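Projektbericht: Greifen ungeordneter Kleinteile – zwei Greifer im Vergleich
Projektlabor Robotik, Hochschule Hirnitz
Stand: 13. Februar 2023

1. Wie wir zu dem Thema gekommen sind

Eigentlich wollten wir im Projektlabor eine kleine Sortieranlage bauen, mit Förderband und allem, was dazugehört. Nach den ersten Gesprächen mit unserer Betreuung wurde uns (zum Glück recht früh!) klar, dass schon das Greifen selbst genug Stoff für ein ganzes Semester hergibt. Wir haben uns deshalb auf eine Frage beschränkt: Wie gut kommt ein Arm mit Gegenständen zurecht, deren Form er vorher nicht kennt, und wie viel davon hängt am Greifer, wie viel an der Ansteuerung?

Verglichen haben wir zwei Greifer. Der erste stammt aus dem Vorgängerprojekt Lolivwood und hat zwei parallele Backen, der zweite ist ein Leihgerät der Firma Bergmann mit nachgiebigen Fingern. Die Greifpunkte berechnet in beiden Fällen unser Programm Istska, das wir im Juli begonnen und seitdem mehr als einmal umgebaut haben.

2. Versuchsaufbau

Gearbeitet wurde mit einem KUKA-Arm über einer flachen Metallwanne, die auf einem Holztisch steht. Bei den Gegenständen haben wir lange hin und her überlegt und uns dann für Spielzeug entschieden: Es ist billig, hält einiges aus und hat so schön unregelmäßige Formen. Dinosaurier sind dabei besonders dankbar, weil Schwanz, Beine und Kopf ganz verschiedene Angriffsstellen bieten. Dazu kommt mit einem durchsichtigen Teil ein Fall, vor dem uns schon die Literatur gewarnt hatte.
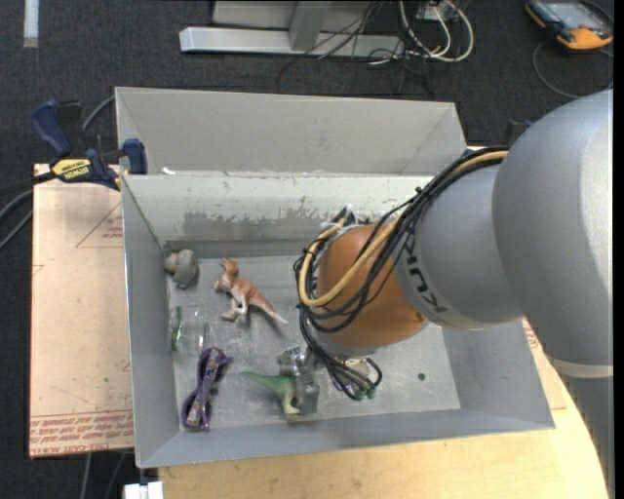
Abb. 1: KUKA-Arm über der Wanne mit den Versuchsobjekten.

Die Wanne hat schräge Wände, und das hat uns mehr beschäftigt als erwartet. Liegt ein Gegenstand nahe am Rand, muss der Greifer schräg anfahren oder den Gegenstand erst zur Mitte schieben. Wir haben beides programmiert und sind am Ende beim Schieben geblieben, auch wenn es Zeit kostet.

3. Durchführung

Pro Greifer haben wir 300 Griffversuche gefahren, verteilt auf Serien zu je 30 Versuchen. Vor jeder Serie wurden die Gegenstände neu verteilt. Ein Versuch galt als gelungen, wenn der Gegenstand angehoben und außerhalb der Wanne abgelegt wurde; fiel er unterwegs herunter, haben wir ihn als Fehlgriff notiert, auch wenn es manchmal wirklich knapp war und wir gern ein Auge zugedrückt hätten.

Für das Anlernen der Greifpunktschätzung standen uns 3773 Aufnahmen zur Verfügung. Davon haben wir 3000 zum Training verwendet und den Rest zur Kontrolle zurückgehalten.

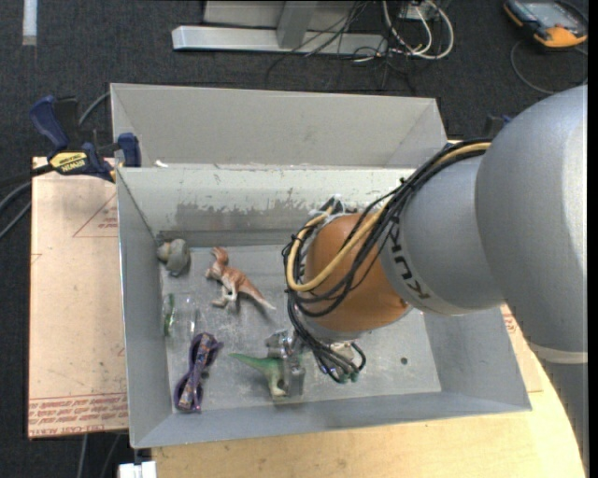 Ein Thema für sich war die Kabelführung. In der Simulation gibt es keine Kabel, am echten Arm aber sehr wohl, und bei manchen Handgelenkstellungen kamen sie den Gegenständen näher, als uns lieb war. Wir haben den erlaubten Drehbereich des letzten Gelenks daraufhin verkleinert. Dadurch fallen einige eigentlich gute Griffe weg, dafür laufen die Serien ruhiger durch – und wir mussten nicht mehr ständig mit der Hand am Programmiergerät danebenstehen.

4. Beobachtungen

Die parallelen Backen waren bei kompakten Gegenständen klar im Vorteil, sie greifen fest zu und lassen sich sehr genau positionieren. Bei den Dinosauriern lagen die nachgiebigen Finger vorn, vor allem wenn der Griffpunkt ein wenig neben dem Schwerpunkt lag. Mit der Spielzeugsonnenbrille taten sich beide schwer: Die flachen Bügel bieten wenig Höhe, und die Finger setzten oft schon auf dem Boden auf.

Durchsichtiges Material bleibt die Schwachstelle von Istska. Die Tiefenwerte sind dort lückenhaft, und das Programm schlägt dann gern Griffpunkte knapp neben dem Gegenstand vor. Eine zweite Kamera mit flacherem Blickwinkel ist bestellt, kam aber für diesen Bericht zu spät. Die Auswertung der einzelnen Serien steht in Anhang A, die Einstellungen der Steuerung stehen in Anhang B.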